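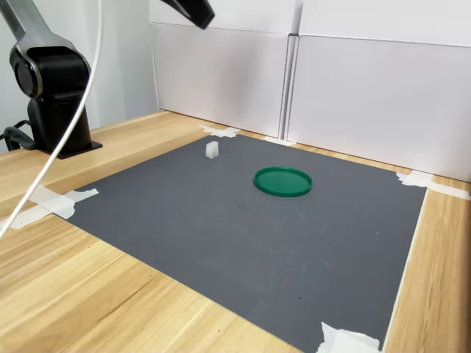 The Gray Mat

Marisa taped the corner down again. White tape, the last of the roll. Pressed it with her thumb and counted to ten like her mother used to do with bandages.

"It's going to lift," said Gianni Lombardi from the doorway. Coat on already. Keys.

"It's not going to lift."

The mat was the only thing from the Stollitz shop she'd asked for. Dark gray rubber, ribbed, scuffed pale on the right side where somebody's work had gone back and forth over it for years. Her father's, she liked to think. Could of been anybody's. There were 4 men at that bench in the good days and none of them wiped up after themselves.

Twenty to six. The van from Costa was due at six.

She ran her fingernail down the ribs. It made the noise. Zzzip. When she was little she would sit under the bench in Stollitz and reach up and do that until somebody shouted, and then wait, and then do it again.

"Marisa. The boxes."

"I know."

"The boxes are in the hall and the hall is full."

"I know the hall is full, Gianni, I filled it."

He went away. Came back. He had the letter from Fostum, folded so many times it was going soft. October, it said at the top. $1,328 owing, and after that a paragraph in a friendly tone that was worse than the number. She knew it by heart. She had paid 200 of it and then the boiler went.

"Did you call them?"

"I called them."

"And?"

"And they played me a song."

He laughed, which she hadn't expected, and sat down on the arm of the chair with his coat bunched up around his ears. For a minute he looked like he did at school, waiting outside the office, in trouble for something she had done.

The cat came in to see. Carby, fat, orange, named after the carburetor he was found behind. He put one paw on the chair, thought about it, and left. He'd been like that all week. He knew about boxes.

"You could leave the table," Gianni said. "Buy one there. They have tables in Costa."

"Not this one."

"It's a plain table."

"It's light wood. It's nice in the morning."

He didn't have an answer for that. Looked at the two white panels standing behind it, the ones she'd put up so she wouldn't have to see the wall, and she could tell he was working out how they would go in the van. Flat, probably. On top. He was good at that, he packed the way other people play cards.

"We take the tape off, then," he said. "If the table's coming."

"You just watched me put it on!"

"I did, yes."

"You stood there and watched."

"I said it would lift."

She started to be angry and there wasn't time. Ten to six. Headlights went across the ceiling and kept going, not them, next door. She got her nail under the edge of the tape, the same corner, and it held. It really held. She pulled harder and it tore in a thin strip and the rest stayed where it was.

"Leave it," Gianni said. He was up again, already at the other end of the table, hands under the edge. "Leave it on. We'll carry it like that."

"With the mat?"

"With the mat, with everthing. Lift on three."

Down in the street a door slid open and a man called up a name that was nearly hers.

"One," said Gianni.

She put her hand flat on the rubber, just quickly, then found her grip.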